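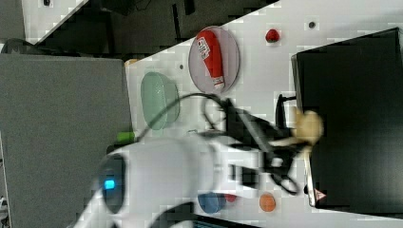

November, 4.10 pm. Still not convinced by Jordan's claim that the small-item table can be sorted by "kind of thing". We tried it again after tea and I don't think the categories survive contact with the objects. A squeeze tube is packaging on Jordan's sheet and food on Dariusz's, and the red one has ended up lying across the lavender-pink plate, where by my reading it counts as tableware. The green bowl is easy, but bowls always were. The little red round thing I have down as "strawberry or ball, query", and I'd rather leave the query in than pretend.

Print this entry | E-mail this entry

Dariusz Wilczyńska wants to keep the Wendia list (89 item names, 2 of them the same as far as I can see). Jordan Kettle says the Sugden list is tidier. Tidier to read, yes. I've yet to see it make anyone put a thing in the right place.

Also the holes in the table top. Small stuff will find them sooner or later, and the Skonico tray inserts don't cover them. Asked for blanking plugs - no reply yet.

To do: agree where tubes go. Sort by size for one afternoon and compare, same objects, same table. Jordan reckons 80 per cent agreement between two people is good enough. Good enough for what? Not written down anywhere.

Plates to stay on the table meanwhile. Lids, undecided - D. says with the bowls, I say separate.

Shared 2 times | 0 comments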